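How to set up the kitchen task without losing a whole club evening

Robotics club, Stetville. Notes for the new intake, written by Brenda Acuña after the third time she was asked.

The kitchen task in the Hirport student competition sounds easy. A robot is given the name of an object, finds it on a worktop, picks it up and puts it where it's told. My own mother can do this. Our robot, Pumphrey, managed it once in December and has been living off the memory.

Most of our bad runs come from bad set-ups, so please do the following in order.

1. Clear the practice worktop and wipe it. Crumbs get on the gripper pads and then everything slips.

2. Home the arm before anything goes within reach. It takes 20 seconds and swings wider than you think. We used to own two jugs.

3. Pick your target objects from the crate and write them on the run sheet. Three or four is plenty for a beginner. If you choose six you'll be there until the cleaners arrive.

4. Add clutter. The rules ask for a "lived-in" kitchen, and a row of objects spaced out like chess pieces will teach the robot to play chess.

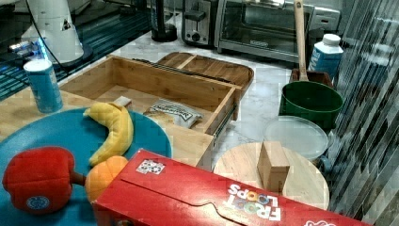
Soft targets are where new teams come unstuck. They squash, so the width your software measured is no longer the width you're holding, and the gripper either drops the thing or carries on closing as if it had a grudge. Start with the force limit low and raise it a little at a time. Start with something out in the open too: the plush banana on the blue plate is a fair first pick, while the orange, tucked in by the cereal box and partly hidden, should wait until you've had a success and can stand to lose it. The box is a nuisance in its own right. Lying on its side with the lettering upside down, it will find out very quickly whether your classifier knows cereal or just knows the front of a packet.

5. Take your reference picture before the first attempt, then leave the objects alone. If you nudge something, take it again.

6. Run the pick with one person on the stop button. That person does not hold a phone, a biscuit or an opinion.

7. Log every attempt, including the embarrassing ones. Put the failure in plain words: "missed", "dropped", "knocked it over". "Unexpected behaviour" tells me nothing, as all of it is.

8. Move at least two objects between runs. Last year's team left theirs in place, got 13 clean picks in a row and went off to the regional round very pleased. The judges shifted the plate by a hand's width.

If the arm stops with error 857, it has been asked to reach past its limit. Check that the base is clamped in the marked position before you start rewriting anything. The Flarkavton controller keeps the last 2000 lines of its log, so copy them off before you restart it, or the evidence goes with the power.

Objects back in the crate when you finish, please, and the run sheet in the blue folder.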